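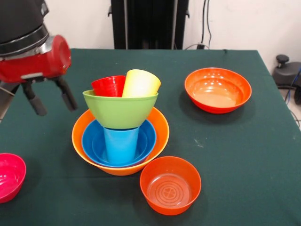 Several of you asked last week whether the gripper really needs its zero checked every single morning, or whether once a fortnight would do. Once a fortnight is fine for a cell that always picks the same part. Our stacking cell handles bowls and cups with thin rims, and a couple of millimetres matters a great deal, so we do it daily. It takes 11 minutes once you have the knack, and it's a lovely way to get to know the machine!

Handout 4: Looking after the stacking cell
Draltari workshop, bench side

Before power-up
Run your hand along the cables from the arm to the back of the table. They should hang freely with no kinks. Smooth the cloth and pull it square to the table edge, as a fold under a bowl tilts the whole stack. Check both fingers for grit and for lifting rubber at the tips.

Zeroing the fingers
1. Jog the arm to the park pose, well above the cloth.
2. Open the gripper fully, then close it on the 14 mm gauge block.
3. Read the gap in the Flillatar panel. If it disagrees with the block, press Teach and repeat from step 2.
4. Take the block out. (Yes, we have all driven off with it still in there.)

Setting the release height
Start with one large bowl and put a smaller one inside it. Bring the fingers down slowly until the small bowl just sits, and store that height. Now try a cup, upright, in the middle. This is where it gets really fun, because each piece you add shifts the height for the next, and a cup that leans needs a gentler release than one that stands straight. Keep the speed at 107 mm/s or below until every height is stored.

Tip pads
Change both pads together after 700 cycles, or sooner if they look shiny. Spares are in the Simanjuntak drawer. Wipe the finger with alcohol, let it dry, press the new pad on from the base towards the tip, then zero again from step 1.

Log sheet
Write down the gap reading, the pad cycle count and anything that sounded odd. Last February's sheets are in the Ovatby folder and are well worth a browse before your first session. Bring your own completed sheet on 12th December.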